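Loom weights or net sinkers? Pillthorpe trench finds

Forum > Finds and Identification > Clay and ceramics

rstelmakh
Posted 5 October 2025

I'm going through the clay objects from the lower terrace at Pillthorpe and would like some opinions. The old site notebook lists 326 of them as loom weights. They are fired clay, pierced near the top, and most are a rough pyramid shape. Some have wear on one side of the hole only.

My problem is where they came from. Most were in a ditch fill a short walk from the old river channel, and none were in a row. I was taught that a row on a floor is what you want to see for a loom. Could these be net sinkers?

Roksolana Stelmakh

mnaz
Reply #1

Loom weights. Pyramids with a single hole near the top are standard for a warp-weighted loom. People threw them in ditches when they chipped. What do they weigh?

rstelmakh
Reply #2

The lightest whole one is 326 g, same as the number of pieces, which confused me when I typed up the sheet. The heaviest is 745 g.

ayantu_t
Reply #3

That is a wide spread for one loom. You want weights on the same loom to be close to each other or the tension goes off. It could be several sets from different households, or sets for different thread. I wouldn't give up on loom weights because of the spread, but I wouldn't use it as support either.

Is there any fish bone in the ditch?

rstelmakh
Reply #4

Some, not a lot. The fill wasn't sieved in the first two seasons, so I don't trust the count.

yatsenko_y
Reply #5

If it wasn't sieved then the fish bone tells you nothing. I'd lean toward sinkers for at least part of the group. I worked on the Derkach material, and we had pierced clay that everyone called loom weights for years. The holes on ours were worn all the way around, which fits a cord moving in water.

mnaz
Reply #6

She said the wear is on one side only. That is a weight hanging from a loop and pulling down. Your Derkach pieces were also flat discs, if I remember the report. Different object.

yatsenko_y
Reply #7

Mostly discs. There were some pyramids in the upper layer. And she said "some have wear on one side", which leaves the rest.

V. Godoy
Reply #8

I weave on a replica upright loom, so take this from the practical end. With uneven weights you tie more threads to the heavy ones and fewer to the light ones. It works fine. What matters more to me is thickness, because thick weights push each other apart along the bottom and the cloth spreads. Roksolana, do you have thickness for the whole ones?

For anyone who hasn't looked closely at stripes, a plain household sheet is a decent place to start before you move on to old textiles.
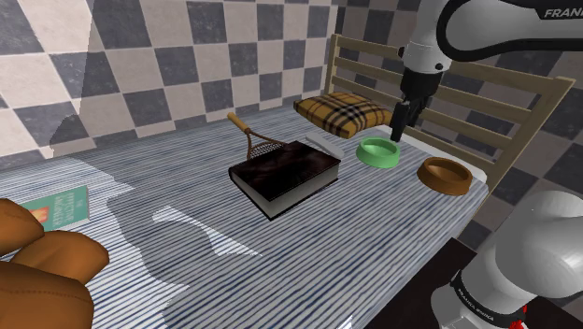
Blue-and-white striped sheet, thin wavy stripes.

Valquíria Godoy

ayantu_t
Reply #9

Agree on thickness. Also check the bases. If they are flat and scuffed they may have stood on a floor between uses.

rstelmakh
Reply #10

I have thickness for four of the whole ones so far. I'll measure the rest and put the table up here. Bases I haven't looked at - thanks, that is a good idea.

yatsenko_y
Reply #11

Please record the wear as none, one side or all around, for every piece. I'll change my mind if the all-around group is tiny.

mnaz
Reply #12

I won't change mine, but I'd like to see the table.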